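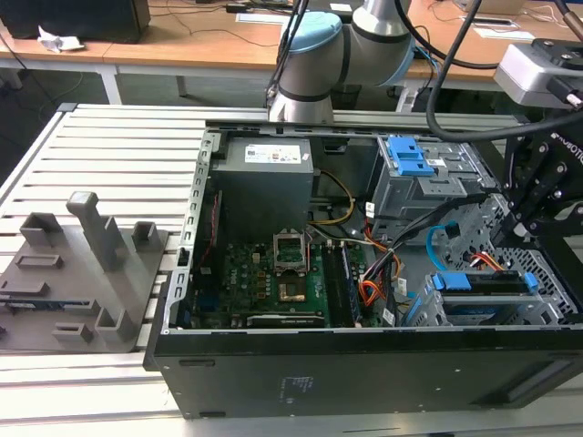
Student Projects / Robot Learning

Our group spent most of April gathering examples for a learning system that is meant to help take apart and refit old desktop computers. Kanokwan Phromma wrote the training code, and Jussara Brandão and I looked after the recordings, a job that took a good deal more patience than any of us had planned for!

Every example is one short task inside the open tower, guided by a person from start to finish. We settled on 7 tasks (cables, memory, drives and so on) and wanted 10 good recordings of each before we let ourselves train anything. The wrist view turned out to matter most to us, as the parts sit so close together -- from the side it is hard to judge where the fingers are among all those wires.

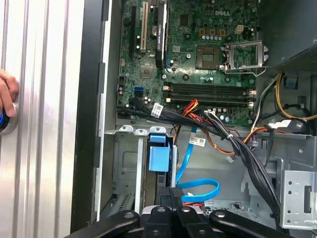
Wrist view over the motherboard, with the CPU socket open.

We kept a shared sheet with the task name, who was guiding, and a plain note on how it went. Mr. Thepsuriya, our advisor, asked us to keep the clumsy attempts as well, marked as such, and we are grateful to him for it -- six of them later became our favorite test cases.

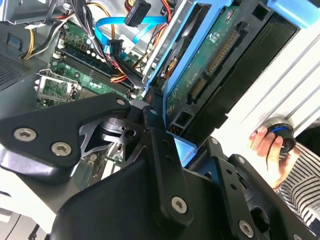
Naming things the same way was harder than we expected. Jussara would write "drive holder" and I would write "caddy," and for two whole afternoons our labels didn't match, so we went back through the sheet together and fixed them one row at a time. The next group is very welcome to our word list, which is in the project folder with the recordings.

Contact: Sollbridge Student Projects Office | Copyright Sollbridge | Back to top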